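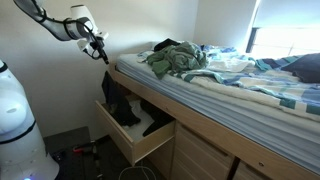

4.2 Where prints are kept

Most of the people we interviewed did not have a single place for their printed photographs. They had several, and the choice between them depended on when the prints were made and whether anyone still planned to look at them. Recent prints stayed near the desk or the printer. Older ones moved to bedrooms, hallways and, in a few cases, a relative's house.

Of the 137 households in the sample, the largest group kept loose prints in bedroom storage. A wooden drawer under a raised bed (Figure 3) was a common type. Participants liked it for being dark and flat-bottomed, and large sheets could lie there without being rolled. The drawback was access. Several people said they had not opened the drawer since the previous April, when our first questionnaire asked them to estimate what was in it.

Estimates were poor. Participants with fewer than 1,000 prints tended to guess too high, and those with more guessed too low. The error did not depend on age or on years spent in the hobby. It did depend on sorting. People who grouped their prints by place or trip were closer than people who grouped them by year, and both did better than those with no system.

4.3 Albums and boxes

Albums were used mainly for travel and family pictures. Wildlife and landscape work was more often kept in boxes, usually the box the paper had come in. Participants gave two explanations for this. Prints of birds and landscapes were made in larger sizes that few albums accept, and they were often made in pairs or threes while the photographer adjusted the color. The rejected versions were kept with the final one and seldom labeled.

We recorded labels in 3 forms: pencil on the back of the print, a slip of paper inside the box, and writing on the lid. Pencil was the least common and the most useful. Slips had been separated from their prints in many of the boxes we examined – in one household all the slips were in an envelope of their own. Writing on the lid was often out of date, as boxes were reused when a project ended.

4.4 Returning to old work

Each participant was asked to choose 5 prints they had not looked at for at least a year and to talk about them. The interviews were coded separately by Elif Naz Yüksel and Dilek Değirmenci, and differences were settled by discussion. Comments on technique came first in most interviews, followed by comments on the place. Remarks on the physical print, such as fading or a bent corner, were rare unless the damage was severe.

Participants who kept prints in bedroom drawers did not differ from the others in what they said. They did take longer to choose, and many brought out more prints than the task required. We return to this point in Section 5 – the extra prints were not coded and are left out of the totals given there.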